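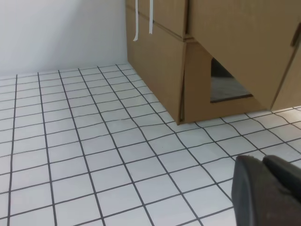
Research Assistant, Robot Manipulation (part-time, fixed term)

Skeser Lab, Plonlow Campus
Reports to: Ada Galli
Hours: 2 days a week, on site
Start: February

About the work

The Phan project studies how a robot arm can learn to open doors and drawers it has not handled before. Most of our test furniture is cardboard. A cardboard cabinet can be built in an afternoon and changed with a knife and tape, and when the arm pulls too hard the repair is cheap. The drawback is that cardboard flexes and creases, so the same drawer does not behave the same way all week. We have decided to treat that as part of the problem and record it.

Our current method uses only the view from a small camera at the wrist. The policy is trained on demonstrations by a human operator and gets no model of the cabinet and no force reading. In the last round we collected 603 demonstrations on cardboard furniture. On cabinets left out of training, the policy opened drawers in 47 percent of trials and hinged doors in 38 percent. Yiğit Demirtaş is writing up these results now. The person we hire will work on the next round.

What we want to find out next is how much the type of handle matters. Tape strips, cut holes and folded lips all ask for a different approach from the gripper, and the doors with strip handles are where we lose the most trials.

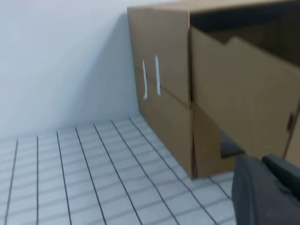 A second question is what the arm should do when a drawer is already partly open at the start of a trial. The current policy sometimes tries to open it again from the beginning. Yaqin Bai has a proposed fix that needs testing.

What you will do

Build and repair cardboard cabinets from our cutting plans
Operate the arm by hand controller to record demonstrations
Run evaluation trials and mark each one pass or fail using the written criteria
Log damage to doors, drawers and handles after each session
Label recordings in Plellent, our annotation tool
Attend the group meeting on Tuesday

What we need from you

Careful, steady work with your hands
Clear written notes
Basic Python, enough to run a script and read an error message
Comfort with repeating the same short task many times in one session

Experience with robot arms is useful but not required. Giang Chu will train you on the controller during your first two weeks. A degree is not required. Current students may apply if their class schedule leaves two full days free.

The post is paid at the campus rate for research assistants, grade 2. Travel costs are not covered. Research assistants who contribute to data collection and analysis are listed as authors under the lab's usual policy.

How to apply

Send a resume and a short note, one page at most, to Nhàn Hồ at the Skeser Lab office. In the note, tell us about something you have built or repaired and what went wrong with it. Please do not send a portfolio. Interviews are held in person and include a short session on the controller, which is not scored.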